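Section 3: Filling and starting your Grimeck fermenter

By now you should have the Grimeck unpacked, rinsed and standing somewhere it can stay put for a couple of weeks. Do choose the spot with care, as a full fermenter is a great deal heavier than an empty one, and I'd hate for you to be shuffling it across the kitchen floor on day two! A cool cupboard or a quiet corner of the utility room suits it nicely.

1. Make up your no-rinse sanitiser following the strength on its own packet, and swirl it around the inside of the vessel, the lid and the tap. Open the tap for a moment so that some runs through.

2. Drain everything well. A little foam left behind is quite all right.

3. Close the tap. (Please check it twice. Uriel Bravo, who wrote the first edition of this guide, still has the stained carpet.)

4. Pour in your cooled wort, letting it splash as it goes, and stop when you reach the upper line moulded into the side.

Note: The upper line leaves room for the foam that builds up while the yeast is at its busiest. If you are brewing a wheat beer, stop 3 cm short of it, as these can be very lively indeed.

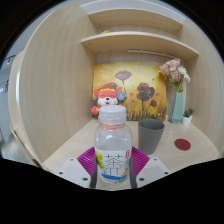
5. Take a small sample for your hydrometer and write the reading down, along with the date. You'll want it later for working out the strength, and it's surprisingly easy to forget.

6. Sprinkle the yeast evenly over the surface. There's no need to stir.

7. Press the lid down all the way round until you feel it seat, then push the airlock into the rubber grommet and half fill it with clean water.

Caution: Never seal the lid without the airlock fitted. The gas has to go somewhere, and a blocked vessel can build up enough pressure to throw its lid.

8. Leave it be. If the airlock is still quiet after two days, press gently around the lid to look for a leak before you worry about the yeast, and take another hydrometer reading.

If you have the Lucero heat belt, fit it now, following the leaflet in its box. Spare grommets are part number 412 and can be ordered from our Prindport shop.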